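Mei Ambrose has been collecting small toys for 24 years, and she still gets down at eye level with every single one before it goes on a shelf. "You have to meet them where they are," she says, laughing, with her chin practically on the table.

Her toy library, Kallness, opened in a former shoe shop in April and already has 211 families on the books. It's a marvellous place to spend a morning — low shelves, deep drawers, a kettle that never quite gets a rest. Members can borrow up to 10 toys at a time, and Ambrose remembers what most of them took home last. 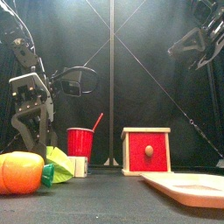 What she loves best is the sorting. "Tip a drawer out on the table and you see what you've got," she says. "I found a whole farm once that I'd forgotten we owned!"

Noemi Ridgeway, who joined with her twins, is a convert. "We used to have toys in every room. Now we swap them, and the kids get so excited about the old ones coming back."

Ambrose would like a second room for puzzles, and she has around 60 of them waiting at home under her bed. "My husband's been very patient," she says, already reaching for the next drawer.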